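Every September I ask myself the same thing: can a machine do my tidying up yet? And every September I end up on the landing with an armful of cushions and lidded boxes, doing it myself.

I've been reading up on it again (too much, my tea went cold twice). My neighbour Waraporn Sriwong swears we'll all have a helper in the house before her mortgage is paid off. I'm less sure. Floors are sorted, more or less - my little vacuum has done 138 runs since we moved to Lukville and only eaten one sock. But floors are flat! Putting things away is a different job altogether. A cushion squashes when you lean on it, a box balanced on top of it tips, and then there are those clip-down lids that I break a nail on myself.

So it's the hands I look at now, much more than the walking about and waving. Give me one that can get a clipped box off a soft cushion without the whole lot sliding, and I'd happily pay up to £2000 for it. 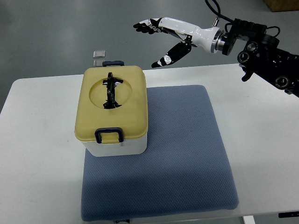 *Box, cushion, and a hand with its fingers out straight. Mind the latches!*

I'd start it on the airing cupboard, then the boxes under the spare bed. The fitted sheets can wait - I can't fold those either.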